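Didby Club Manager
Support ticket: Player registrations stuck at "Awaiting League"
Opened by: Ebony Kerslake, registrations secretary, Mahuika Rovers
Handled by: Damián Hinojosa, Didby support
Status: Resolved
Category: Registrations > League sync

Ebony Kerslake, 9:12 am
Hello there, and thank you in advance to whoever picks this up! I look after the player registrations for Mahuika Rovers (seniors, women's side and all the youth teams) and I've got a problem that has been nibbling at me since we opened sign-ups for the season in September. I entered 172 players this year, and most of them have gone through to the league beautifully. But 11 of them are sitting on "Awaiting League" and simply will not budge. I've tried pressing Resend on each one. I get the little green tick, the page has a think about it, and then it goes right back to the same status.

I wouldn't fuss, only our under-14 girls have their first match coming up at home to Prirkgate, and their goalkeeper is one of the stuck ones. We only have the one goalkeeper!

I'm using Chrome on a laptop that belongs to the club. I've also tried it on my phone with the same result.

Damián Hinojosa, 9:40 am
Hi Ebony, thanks for such a clear write-up, and congratulations on getting that many players in. I can see your club account and I can see the group you mean. A few quick questions so I can narrow it down:

Did any of these players transfer in from another club?
Were they typed in one at a time or brought in with the spreadsheet import?
Does the Messages tab on any of their profiles show a code starting with LG?

Please don't delete and re-add anybody for now. It makes a second record on the league side, and those take much longer to untangle.

Ebony Kerslake, 10:25 am
Thank you, Damián, that was quick. I promise I haven't deleted anybody, although I'll admit my finger was hovering over it last night.

To your questions. Two of them are transfers, both from Ileck Town, but the others have been with us for years, one of them since she was in the tiny tots group. They all came in on the import. I did it in batches because the help page says no more than 100 rows at a time, so there was one file of 100 and then another with the remaining 72. As for the code, yes, there is one, now that I know where to look. It's LG-50 on every profile I've opened so far, and the message next to it only says "Record held."

I've gone through the obvious things as best I can. Dates of birth are right, I checked them against the paper forms. Photos are there. Fees are marked paid, or marked waived for the two families on our hardship fund. I did wonder about the photos because a couple of the parents sent me pictures that were practically the size of a billboard, but our left back's photo was enormous as well and he sailed straight through.

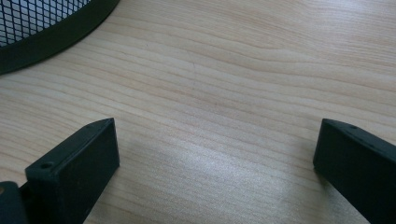 One more thing that may be nothing at all. Aroha Costigan did this job before me and she was kind enough to sit with me while I did the second file. She said that in her day the league used to hold a player if the guardian's details didn't match the year before. I don't know if that's still how it works, but she has a very long memory for this sort of thing, so I'm passing it along.

Damián Hinojosa, 11:05 am
Please thank Aroha for me, as she's pointed us in a very good direction. LG-50 is a general hold from the league's side. It means their system received the player but found a conflict with something it already had on file. Our page ought to tell you which field is the trouble, and at the moment it doesn't, so I've raised that with the team separately.

I pulled the sync log for three of your players. In all three, the guardian email we sent has a blank space on the end of it. You can't see it on the screen, but the league's system treats it as a different address from last year's, decides there's a new guardian, and holds the record until someone confirms it. Resend doesn't help because it sends the same address with the same space.

Could you try this on one player? The goalkeeper would be a fine choice.

1. Open the profile and go to Guardians.
2. Click in the email box, clear it completely, and type the address by hand. Please don't paste it.
3. Save, and wait for the "Updated" banner.
4. Go back to Registration and press Resend once.

Give it fifteen minutes or so before checking.

Ebony Kerslake, 11:48 am
She's through! Our goalkeeper says "Registered" in that lovely dark green and I may have let out a cheer in the kitchen. I've texted Maite Barroso, who coaches the under-14s, and she sent me back a whole row of gloves and soccer balls.

I've since done the same for seven more and they've all changed over. The email addresses came from a sign-up sheet I copied out of my inbox, so I expect that's where the spaces crept in. I'll be more careful next year, or I'll ask my nephew if there's a trick to it.

That leaves three. One is a senior player, so he has no guardian at all, and the other two are the Ileck Town transfers.

Damián Hinojosa, 1:15 pm
Wonderful news about the goalkeeper. For the senior player, he has a space in his own email instead, so the same steps will work under Contact.

The transfers are a little different. They have the space too, so please fix that first, but Ileck Town also needs to press Release at their end. I can see the requests are sitting in their queue unopened. Do you have a contact there? If not, I can send them a nudge from here.

Ebony Kerslake, 1:32 pm
I do, it's Elsie Ashby, and she's very good about these things once you get her on the phone. I'll ring her this afternoon when she's home from work.

Ebony Kerslake, 5:50 pm
Elsie has released both of them. She hadn't been getting the notification emails, so you may hear from her as well! Our senior player is registered, and so is one of the transfers. The other still says "Awaiting League," but I only pressed Resend a few minutes ago.

Damián Hinojosa, 6:10 pm
I've just looked and the last one has cleared, so you should see it if you refresh. I've opened a separate ticket for Elsie about her notifications and linked it to this one. I've also asked our developers to have the import strip out trailing spaces. I don't have a date for that yet, so please check the email column before your next upload.

I'll mark this resolved. Replying here within two weeks will reopen it.

Ebony Kerslake, 6:22 pm
All green! Thank you so much, Damián. Maite says if you're ever near Mahuika on a match day there's a cup of tea and a sausage roll with your name on it.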